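Jadisgate Council Votes to Keep Its Fruit Bowl Ordinance, for Now

JADISGATE – After two hours and 17 minutes of debate, most of it civil, the town council voted Monday-meeting style, by show of hands, to leave in place a rule requiring every rental kitchen in town to come with a counter.

The rule dates from a time when landlords in the Ferreira district were listing converted closets as studios. It says a kitchen must have a sink, a means of cooking and "a fixed surface suitable for the preparation and display of food." The word "display" has kept local lawyers in shoes ever since. One tenant won back a month's rent after arguing that her counter could prepare a sandwich but could not decently show it to anyone.

Council member Barrett Halvorsen wanted the whole thing gone. He told the chamber that the market could be trusted to produce counters, and that in his own first apartment he had chopped onions on an ironing board and come out of it with his character intact. He did not say what became of the shirts.

Harriet Nguyen-Tran, who owns 18 units on Grondosari Street and might have been expected to side with him, did not. She said she had put islands in 4 of them last March and that they rented before the paint was dry. Tenants will forgive a bedroom that fits a bed and nothing else, she said, if they have somewhere to put the groceries down.

The kitchen island has had a good run in Jadisgate. A decade ago it was something people saw on television and pointed at. Now the listings mention it ahead of the bathroom, and at least one basement unit near Zemorell Park advertises a "peninsula," a term the town clerk has declined to define.

Public comment ran long. A man in the third row asked whether a washing machine with a board on it would count. He was told it would depend on the board. Another speaker read out a list of things she currently keeps on her counter, including a tax return and a ham, and asked where the council proposed she keep them instead. The council had no proposal.

The final vote was 4 to 3. Members did agree to strike the word "suitable," on the grounds that it had never helped anybody, and to raise the fine for a missing counter to $100, payable at the clerk's window – where, as several residents noted on the way out, there is a very nice counter.

The rule comes up for review again next spring. Halvorsen says he will bring the ironing board.
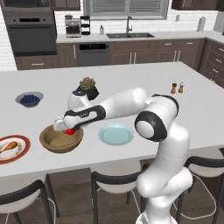
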